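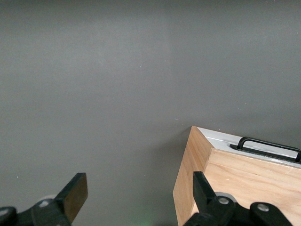 军机出了事故，调查报告该不该向公众公开？

应当公开一份删节本，时间定在调查结束后三个月之内。涉密的部分可以拿掉，事故经过、直接原因和整改措施要留下。

我住在Oakley，离Bokden空军基地的围栏走路二十来分钟。去年冬天，一架从Clevorton飞来的运输机在基地降落时冲出跑道，停在东头的排水沟里。机上的人都活着出来了，有几个受了伤，具体几个，到今天也没有正式的说法。第二天上午，基地发了一份通告，总共四句话：发生了一起地面事故，人员已得到救治，周边居民没有危险，原因正在调查。

到现在，通告还是那四句话。

我写这篇文章，无意追究哪个飞行员。我不懂飞行，也不认识基地里的人。我想讲的事情很窄：调查做完以后，住在跑道旁边的人，还有把子女送进部队的人，应该看到什么，什么时候看到。

先说现在的做法。民航的飞机出事，由独立的调查机构负责，中间有初步报告，最后有完整报告，挂在网上，谁都能下载。军机出事，由军方自己组织调查，报告交给上级，上级决定给谁看。家属可以在一个房间里读一部分，不能拍照，也不能带走。当地政府收到的是一封信，大意是调查已经结束，相关问题已经处理。至于是什么问题，怎么处理的，信里没有。

军方这样做有它的道理，我不认为都是借口。飞机上有些设备的性能不便让外人知道，飞行任务的内容有时候也不便说。另外一条理由更重要：调查员需要当事人讲真话。机组如果知道自己说的每个字过几个月会登在报纸上，开口之前就会先想想律师怎么看。很多国家因此把证词单独封存，只供安全改进使用，不能拿去追责。这个安排我赞成，证词应该继续封存。

但证词和结论可以分开。一份事故报告里，真正敏感的内容占多少，外面的人说不准，可是看看别处已经公开的军机事故报告，大致能有个印象。报告有长有短，涂黑的多半是通信频率、装备型号的某些参数、任务目的地和人名。剩下的都是很普通的事：当天的风，跑道上有没有积水，刹车什么时候踩下去，轮胎磨到什么程度，塔台说了什么，维修记录上哪一栏没有签字。这些内容对敌人没什么用处，对下一个要在同一条跑道上降落的人用处很大。

Bokden的跑道长1,934米，这个数字印在公开的航图上，谁都查得到。对那一型运输机来说够不够长，要看载重、天气和道面状况。事故发生以后，镇上的说法有好几种。有人说是道面结冰，有人说是超载，有人说飞机本来就该退役了。每一种说法都有人信，也都有人拿去用。反对基地扩建的人说跑道太短，飞机不该来；支持扩建的人说跑道太短，所以应该加长。同一件没有查清的事，给两边都当了论据。

加长跑道并非小事。按照基地去年提出的方案，跑道要向东延长300米，Suvwood那片林子要砍掉一角，村里的小路要改道。Suvwood大约有900人，不少人家的后院就对着延长线。镇里开过两次说明会，第二次在一个星期五的晚上，我去了。会上有人问，这次事故和跑道长度有没有关系。军方来的代表说，调查事项不便评论。接着有人问，那扩建方案的依据是什么。代表说，依据是长期的运行需求。两句话单独看都没有错，放在一起，就等于让在座的人对一件事表态，又不让他们知道和这件事关系最大的那部分情况。

如果报告的结论是道面排水不好，那么该修的是排水，砍不砍林子是另一回事。如果结论是进近速度过快，那么该改的是训练。如果结论确实是跑道余量太小，我会第一个承认扩建有必要，并且希望它早点动工。我对扩建没有固定的立场，我的立场取决于一份我看不到的文件。会场里多数人恐怕也是这样。

有人会说，军队有自己的监督系统，不需要镇上的人来审。我同意镇上的人审不了。我们看不懂飞行数据，也没有资格判断一个机长的操作。公开报告的用处在别的地方。它会被退役的机务看到，被民航的调查员看到，被别的基地的场务看到，被大学里研究道面材料的人看到。这些人里面总有几个能看出问题，也总有几个会写信来说，我们那里也发生过类似的情况。内部报告也能传到一部分人手里，可是能传到哪里，由传的人决定。一个单位在自己的报告里发现自己的毛病，比较难；让它主动把毛病发给隔壁单位，更难一些。

也有人担心公开会打击士气。我听到的情况有些不同。Oakley有不少现役军人的家庭，我在邮局和理发店里都碰到过他们的父母。他们谈起事故，最不满意的就是什么都不知道。儿子在电话里不能讲，通告里没有讲，报纸只能把通告再登一遍。有一位母亲告诉我，她后来是从一个业余航空论坛上看到那架飞机的照片的，下面跟了几十条留言，没有一条能证实。她把那些留言全看完了。官方不说话的时候，家属并没有因此少看到东西，他们看到的是别人猜的。

再说时间。为什么是三个月？调查本身要多久，我不主张设死线。有的事故要打捞，要做材料试验，要等厂家的分析，催也没有用。我说的三个月从调查结论签字那天算起。这段时间足够做删节，足够让家属先读到，也足够让法律人员看一遍。再长，就容易变成等。等新的预算，等换了指挥官，等大家忘记。忘记其实很快，十一月的时候，镇议会的议程上还有这一项，现在已经没有了。

如果三个月不够，可以延期，但延期要写明理由，也要写明新的日期。这对任何机关都算不上苛刻。镇上修一条人行道晚了，也要贴一张告示。

删节由谁来做，也值得讲清楚。现在如果有人申请公开，由保存报告的单位自己决定涂掉什么。这等于让被检查的人自己拿着笔。我建议由一个不隶属于该部队的小组来做，里面要有懂保密规定的人，也要有懂事故调查的人，每一处涂黑都注明属于哪一类理由。读者看不到下面的字，至少知道它为什么被盖住。如果一整页都标着“作战能力”，那就是作战能力；如果一整页都标着“其他”，大家也能看出点什么。

费用方面，我看不出有多大负担。报告本来就要写，增加的是几个人几个星期的工作。和一架飞机比，和几百米新跑道比，都是很小的数目。

我承认，这个办法有一个真正的难处，就是涉及死亡的事故。这次没有人遇难，讨论起来比较容易。如果有人遇难，报告里会写到最后几分钟发生了什么，有些家属愿意公开，有些不愿意，同一个家庭里意见也会不一样。我没有完美的方案。我倾向于让家属先读全文的可公开部分，对其中描述个人情形的段落可以提出删去，对技术原因的段落则不行。前者属于他们，后者关系到以后每一个坐上那种飞机的人。这条界线在具体的句子上不好划，划的时候可能会出错，宁可多花时间商量。

还有一点是给我们这些住在基地外面的人的。报告一旦公开，就要好好读。我见过民航事故报告刚出来当天的样子，几百页的文件，大家只传一句“机长失误”，前面写的疲劳排班、后面写的检查单设计，没有多少人提。军方不愿意公开，有一部分原因就在这里，我觉得他们的担心有根据。报纸应该把报告的结论部分整段登出来，少做标题。镇图书馆可以放一份打印本，给不上网的人看。

我已经给国防部门写过信，要求在Bokden事故的调查结束后公开删节本，并说明调查目前是否已经结束。回信说来信收到，已转有关部门。我又写了第二封，问的是有关部门是哪个部门。

Suvwood的扩建方案下个阶段要征求书面意见，表格在镇政府一楼可以领。我打算在表上写明，在看到事故结论之前，我没有办法填赞成或者反对那一栏，并且请他们把这句话原样记录下来。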